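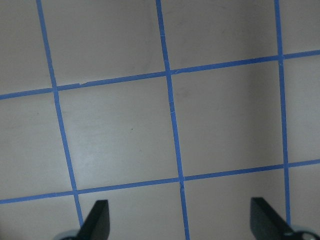

Can a robot clean up my room yet?

Some robots can do small bits of it, slowly, but none of them can walk in and do the whole thing the way you can.

I know, I was hoping for better news too! I've written about machines for kids for 7 years, and this is the question I get most (a boy named Diệp Phí has sent it to me twice).

Think about one sock. You spot it, even if it's half under the bed. You know it's a sock when it's rolled in a ball, inside out, or stuck to a sweater. Your fingers feel how soft it is and squeeze just enough. You did all that without thinking, and a robot has to work out every bit of it.

Robots love things that stay the same. That's why the ones in factories do so well: the same part shows up in the same spot, all day long. Your room is different every single morning, and so is a store shelf after shoppers have been poking at it.

So people start small. On a table marked off with blue tape, the squares can help you talk about where things are. "Put the cup in that square" is a much easier job than "clean up," because everybody can agree on what done looks like.

Want to try being the robot? Put on thick mittens, use just a thumb and one finger on each hand, and pick up 13 buttons. Then fold a T-shirt. My friend Kiều Nghiêm gave up on the T-shirt and wore it on her head instead.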